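From: Joanne Bloxham
To: hivolora-users
Date: October 2020
Subject: Re: [hivolora-users] planner refuses pushes near the tag

Hartmut Wendt wrote:
> Since moving to the new planner I get "no feasible approach" for
> nearly every push that starts close to another block. The old one
> would at least have a go. Is there a margin I can turn down, or is
> my calibration off again? Logs are with Imke if anyone wants them.

Hello Hartmut, and hello everyone,

Thank you for writing this up so patiently, and my apologies for the slow answer - I wanted to try it on our own board before saying anything silly. Imke kindly passed me your logs, and I went through all 597 push requests over a rather large pot of tea.

I don't think it's your calibration. The new planner grows every block outline by push_clearance before it looks for a starting point for the peg, and the default is 18 mm. With a tidy spread of blocks you'd never notice, but put the peg beside a cube and the start pose lands inside the grown outline, so out it goes.
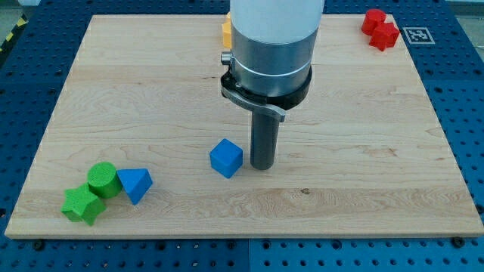
Peg next to the blue cube, with the green cylinder, star and blue prism over to the left.

Try setting push_clearance to 2 for the block being pushed and leave the others as they are. You'll need the April branch or later for the per-block setting. Dörte wrote that part and knows it far better than I do, so do shout, Dörte, if I've muddled it!

One more thing while I'm in there. The star is still being passed to the planner as its convex hull, so the notches between the points count as solid. Paraskevi has a patch for this, and I'd be glad of a second pair of eyes on it before it goes in.

Do let us know how you get on, and please send the config as well as the logs next time.

All the best,
Joanne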